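3.2 Materials and procedure

The study was carried out in three day nurseries run by Provau, all of them in the same town and all within walking distance of a primary school. Two of the nurseries had taken part in our earlier work on tidying-up routines (Holmgren and Claeys, in preparation). The third, Furnon, joined in January after one of the original sites closed for building work. Staff at Furnon followed a slightly different daily timetable, with outdoor play before the morning snack, and we moved our sessions there to 10.30 so that the children would have been indoors for a similar length of time at each site.

Parents of 100 children were given a letter and a consent form. Children were included if they were between 30 and 47 months old when the sessions began and had attended the nursery for at least one full term. Children who spoke a language other than Dutch at home were not left out, but the home language was recorded and is used as a control in Section 4.

Our interest was in what adults say to children during shape-matching play, and in how far that talk differs between puzzles with familiar outlines and puzzles with less familiar ones. Earlier studies have mostly counted shape names. We wanted to include the rest of the talk as well: words for turning and fitting, words for edges and corners, and the short remarks by which an adult hands a problem back to the child ("have another look", "what about that side?"). These are easy to miss if the coding scheme only has room for nouns.

Each adult and child pair sat at a low table in a corner of the main room, away from the door where this was possible. The adult was the child's usual key worker. Key workers were told that we were looking at how children play with puzzles and were asked to join in as they normally would. They were not told which words we would be coding until all the sessions at their nursery had been completed. Each session lasted up to 11 minutes, and ended earlier if the child left the table or asked to stop.

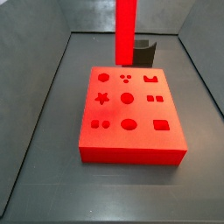

Figure 2. Foam block with nine recesses in three rows of three.

Two sets of puzzles were used. The familiar set was made up of circles, squares and triangles of the sort found in most nurseries. The unfamiliar set had outlines for which young children, and many adults, have no ready name. The order of the two sets was balanced across children within each site. Between sets the researcher put the first puzzle away and waited for the key worker to say that the pair were ready to carry on.

All talk was recorded with a small audio recorder placed on a shelf near the table. Recordings were transcribed by the second author and by Nele De Haan, who had no part in planning the study. We transcribed everything said by the key worker and everything said by the child that could be made out after three hearings. Talk addressed to other children who came over to the table was transcribed but marked separately, and it is left out of the main counts.

3.3 Coding

Transcripts were divided into utterances using pauses and changes of speaker. This gave 2,543 adult utterances across the three sites. Each was placed in one main category: shape names, parts of shapes, movement and position, handing back, praise, and other. An utterance that fitted more than one category was given to the one that came first in that list. We tried a version of the scheme that allowed double coding, but the two coders disagreed too often on where a remark about position ended and a remark about a part began.

Comparisons to everyday things ("like a little boat") caused the most discussion. At first they were placed with shape names, as they often answered the same question from the child. After the first round of coding we moved them to a separate subcategory so that they could be added in or taken out at the analysis stage. Section 4.2 reports the results both ways.

Dexter Marchetti coded all the transcripts. Bram Van den Broek independently coded one fifth of them, chosen at random within each site. Disagreements were settled by discussion, and the settled codes were used in the analysis. Agreement was lowest for handing back, where tone of voice matters and the transcript alone is sometimes not enough. For this category both coders went back to the recordings.

3.4 Limits of the procedure

Three points should be kept in mind when reading the results. First, the key workers knew that they were being recorded, and several said afterwards that they had talked more than they usually would. This should affect both puzzle sets alike, but we cannot rule out that it had a greater effect with the unfamiliar outlines, where there was more silence to fill. Second, we did not code gesture. Pointing and tracing with a finger may do some of the work that words do in our scheme. Third, the three nurseries belong to one provider and share the same in-house training, including a short module on early number and shape. Talk in nurseries with a different approach to training may follow another pattern.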